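Pledorstead Home Bakers list archive
Subject: Re: Moving to a wooden bread board, and a question about oil
Date: April 4, 2024

Hello everybody, and a special hello to our new member over in Mornholm, whose message I have been meaning to answer since breakfast!

> I've been kneading on my countertop for years and my kitchen is
> finally getting redone, which means tile, which means grout lines
> full of dough. So I'm thinking of a big wooden board. My
> questions, in no special order: does the kind of wood matter
> much? Is a board glued up from planks going to come apart on me?
> What do you all put on it? A friend swears by olive oil and my
> sister says never. And how do you clean the thing without
> soaking it? I mostly make rye and a soft white sandwich loaf, if
> that makes a difference. Sorry for so many questions at once.

Please don't be sorry, these are good ones, and I have opinions on every single one of them. I'll go in order so that people can argue with me by number.

1. The wood. Maple is what I'd steer you toward. It's hard, the grain is close, and it doesn't have much of a smell. My first board was pine, from a yard sale, and it was a nice enough thing but it dented if you looked at it sideways, and the bench scraper would raise little splinters along the softer part of the grain. I used it for longer than I should have, and now it lives in the mudroom with boots on it. Beech is good too. Walnut is lovely, but I like to see flour on the board and I like to see where I've missed a spot cleaning up, so for me a light wood wins. Whatever you choose, go and look at it in person if you can. Two boards from the same shop can have completely different grain, and you are going to be staring at this thing for a lot of mornings.

2. The size. You didn't ask this but you should have! Measure your counter from the wall to the front edge and then take off a bit, so the board isn't always bumping the canisters. Mine is 21 inches deep and I wouldn't want less, especially for rolling. A sandwich loaf doesn't need much room, but one day you will decide to make cinnamon rolls for a crowd, and then you'll be glad of every inch. Also check that it fits in your sink at an angle, or at least that you can get one end under the faucet. And lift it before you pay for it. A board you dread hauling out is a board that stays in the cupboard.

3. Planks and seams. Nearly every big board is made of planks, and a good glued seam is nothing to be afraid of. What you want is for it to feel like nothing when you run your fingernail across it. If the nail catches, put the board back. If there's a seam that you can see but can't feel, buy it and be happy. Pale maple can have such a lot of movement in the grain that you hardly know where to look, with the ripples going one way and the joins straight across. I do love it when it's like that. I have a weakness for wavy grain and I'll admit I've paid extra for it. 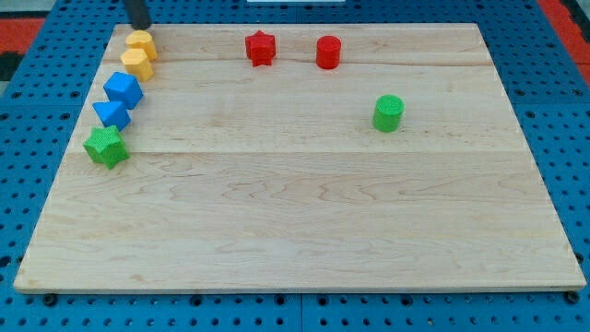 4. Oil. Your sister is right, and I hope your friend isn't on this list. Olive oil goes rancid in the wood after a while and then you have a board that smells like an old salad, and it takes a great deal of scrubbing and sunshine to get rid of it. Plain mineral oil from the drugstore, the kind sold as food safe, is what I used for years. These days I use the board wax from Kusuma, the little kitchen shop up the hill from the post office, because it leaves the surface a touch drier to the hand and the dough doesn't skate around. Somebody here (I have looked and looked for the message) was fond of a paste called Pusteo, and I'd love to hear how that went, if you're reading. Whichever it is, warm it up a little, rub it in with an old T-shirt, go the same way as the grain, and leave it overnight. In the morning wipe off anything that hasn't soaked in. Do both faces and don't skip the edges. A brand-new board wants this several times over the first month, and after that you'll know by looking. When it seems chalky and thirsty, feed it.

5. Cleaning. Scrape first, and scrape well, while the bits are still soft. Then a damp cloth, hot water and the smallest dab of dish soap, and then another cloth to dry it. Never leave it sitting in water, never put it in the dishwasher, and stand it up on its edge to dry so that the air gets to both sides. I learned that last one the hard way – I left a wet board flat on the counter when we went to the lake, and came home to something shaped like a potato chip. It did mostly flatten out again, with the cupped side down on a damp towel and a stack of cookbooks on top, but it was never a great board after that.

Rye is stickier than your white dough, so for that one I wet the board very lightly instead of flouring it, and wet my hands too. Flour on rye just makes paste. Then I scrape right away, because dried rye is the closest thing to cement I have ever had in my kitchen.

6. What to spend. I paid 135 dollars for mine and I gulped a bit at the counter, I don't mind telling you. You can certainly do it for less. The woodworkers' table at the Mornholm spring market usually has a few, and you'd be able to ask them directly what glue they used and whether they'd plane it for you down the road if it ever needed it. The market is in May, so you have time to get your tile finished and measure properly. If you do buy there, go early in the morning, and bring something with wheels.

One more thing before I let you go. Put a damp dish towel under the board, or a piece of that rubbery shelf liner, or it will walk away from you across the new tile the minute you lean into the dough. I prefer the towel, but I know there are shelf-liner people among us and they are perfectly nice.

I'd be curious to know what the rest of you do about the rye question, and whether anyone has tried sanding down an older board at home. I have roughly two afternoons' worth of courage saved up to try it on the pine one, once I get the boots off it.

Do write back and tell us how the kitchen is coming along, and what color tile you went with!

Warmly, and with flour on the keyboard,
Your list neighbor in Pledorstead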